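Terna Wäschehilfe - Bilder aus dem Praxistest

Terna ist ein zweiarmiges Assistenzsystem von Pundex für leichte Arbeiten mit Textilien. Wir haben das Gerät zur Erprobung in einer bewohnten Wohnung eingesetzt, mit den Möbeln und Gegenständen, die dort ohnehin stehen. Gearbeitet wurde mit Kleidungsstücken aus dem Haushalt.

Der Anbieter nennt eine Traglast von 3,000 kg je Arm und eine Einrichtungszeit von 40 Minuten. Die Greifer gehören zur Serie Nevine und lassen sich ohne Werkzeug wechseln. Zum Lieferumfang zählen außerdem zwei Ersatzfinger, ein Satz Kabelhalter und die Steuersoftware in Version 242. Die Gewährleistung beträgt 12 Monate, eine Verlängerung ist gegen Aufpreis möglich.

Bewertet werden Greifen, Anheben und Ablegen - das Falten folgt in einem eigenen Bericht. Die Messwerte stehen im Prüfprotokoll, das auf Anfrage verschickt wird. Die Bilder zeigen die Arme aus Sicht des Geräts.
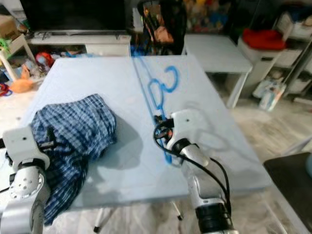

Kariertes Hemd auf dem Tisch, der linke Greifer liegt am Stoff an.

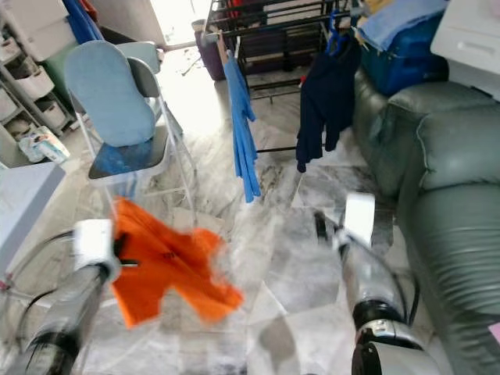 Das orangefarbene T-Shirt im linken Greifer, im Hintergrund der Wäscheständer.

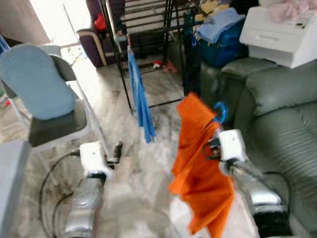
Oranger Stoff im rechten Greifer, zusammen mit einem kleinen blauen Kunststoffhaken.

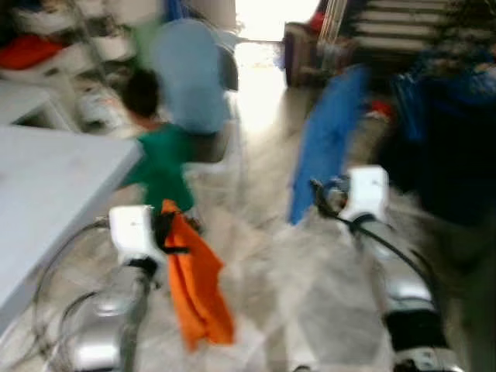
Beide Arme in Bewegung, das orange Stück hängt am linken.

Vasconcelos - Abteilung Produkterprobung Haushaltstechnik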